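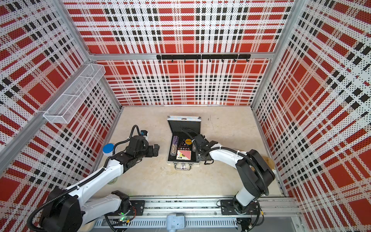 A poker case is only ever as good as its foam, one reader wrote under my April post, and I've been thinking about that comment for months. So true! The chips can be lovely and the lid can be shiny, but if everything slides about the moment you pick it up by the handle then you've basically bought a very heavy maraca.

2020-10-15, then, and it's finally the turn of the little silver case. I've wanted to write about this one for ages. I have a real soft spot for small sets, the kind you can carry to a friend's place in Plellport in one hand with a bag of crisps in the other, and I think they get looked down on a bit by people with the enormous cases.

What I love is how everything has its own spot. The chips lie in two long rows, one either side, and the bits and pieces go down the middle. Buttons first, then the dice, then the cards. You don't have to think about it, you just look for the gap that's the right shape.
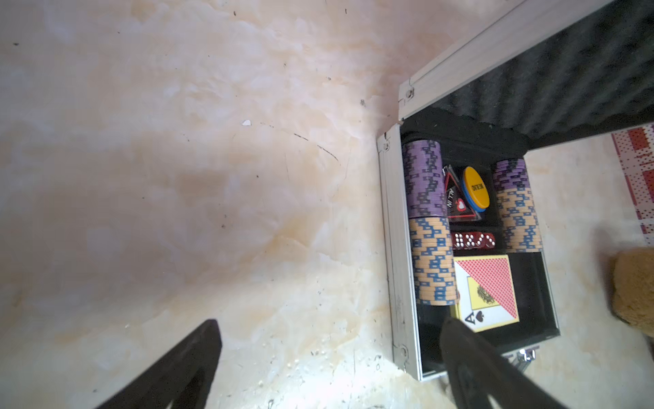 *ALL IN, DEALER, and the dice behaving themselves for once.*

The colours make me happy too. Purple next to that pale peachy cream, with the blue markings round the edges. I'm used to the red, green and black lot that came with every set when I was growing up, and these look like something from a sweet shop. We play the purple as the bigger one, purely as a house rule, and it works out at 15 cream to a purple, which sounds mad but makes the sums more fun (my lot disagree).

And the triangular button! I do like a button that isn't round. You can find it by feel when you're not looking, and it's much harder to mistake for a stray chip when the table gets busy.

Packing up goes like this in our house:

- chips sorted by colour in front of whoever won
- dice back in their slot
- deck in its box, box in the case
- buttons last, on top

I used to do the buttons first and it was a pain, they'd hop out every time I leaned a row of chips in. Took me 3 goes to work that out.

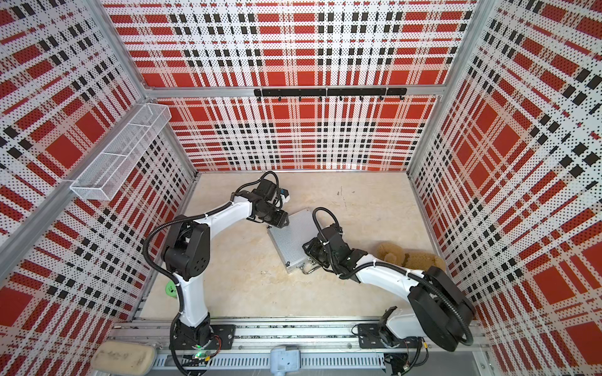
Get a strap round it, was the advice from a fellow player at the Prultden club, because latches on these small cases are the first thing to go. I haven't bothered so far. I did buy a strap from Bivari for the big set and it's brilliant — wide, soft, doesn't scratch — but on a case this size it feels like putting a belt on a sandwich. I just keep one hand under it on the stairs.

The ridged metal on the outside is very satisfying to run a thumbnail along, by the way. Not a feature anyone would list, but I do it every time.

For actual games, the small set is at its best with 4 of you, or 2 if you don't mind it being quick. More than that and you start rationing chips, which leads to arguments, and then somebody suggests Kandpal instead (a card game from my old flat that needs no chips whatsoever and goes on until midnight).

I did try cutting a new liner for the lid out of felt. It looked dreadful. Egg-crate foam is ugly stuff but it presses down into all the gaps when you shut the lid, and flat felt simply doesn't.

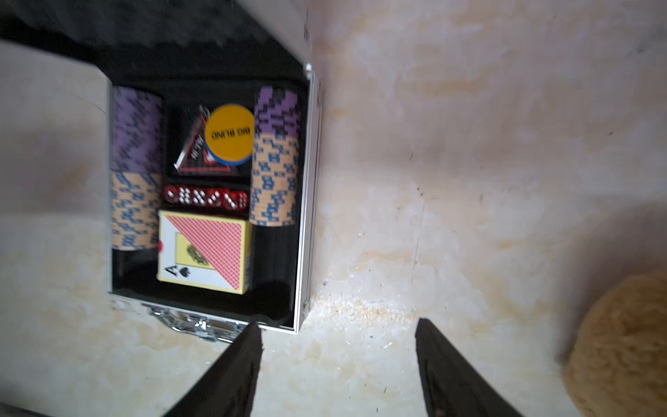
Do you need a big blind button if you've already got a dealer one? Only if your table keeps forgetting whose turn it is to pay. The big blind is always worked out from the dealer's position, so a dealer button on its own will do, but with new players I'd put both out. It saves a lot of pointing.

Next on my list is cards. I've got a new deck waiting to be broken in and I want to see if it'll fit the slot without being forced.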